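# How a TV Episode Gets Made

An episode of a TV show may last less than an hour. Making it takes months, and most of the people who work on it are never on screen.

## First, the writers

A TV show usually has a group of writers. They meet in a place called the writers' room. Before anyone writes a script, they decide what will happen in the whole season. This is called "breaking" the story, even though nothing gets broken.

Then one writer takes one episode and writes the script. The script tells the actors what to say and where each part happens. Other writers read it and ask for changes. Carmela Leone wrote for a show called *Gondudbridge*, and she changed one script 7 times before it was filmed.

## Next, the shoot

The director is in charge of filming. The director tells the actors how to play a part and decides where the camera goes.

Episodes are almost never filmed in order. If the first part and the last part both happen in a kitchen, the crew may film both on the same day. That saves time, but it is hard for the actors. They have to remember what their character knows so far. A person called the script supervisor helps by writing down small details, such as which hand was holding a cup.
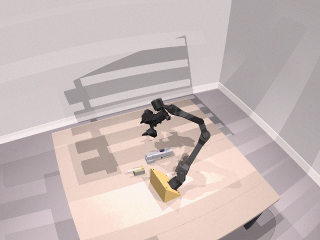 ## Then, the editing

The editor watches everything that was filmed and picks the best bits. One short talk between two characters may be filmed many times, from different sides. For one episode of *Gondudbridge*, the editor, Ming-te Kwan, had 300 clips to choose from. She used 87.

After that, other people add music and sounds. Footsteps are often recorded later by someone walking in a studio. These people are called Foley artists.

## Words to know

**Season:** a set of episodes that belong together.

**Cliffhanger:** an ending that stops at an exciting moment, so you want to see the next episode.

**Pilot:** the first episode, often made to find out if a show is worth making.

**Guest star:** an actor who is in only one or a few episodes.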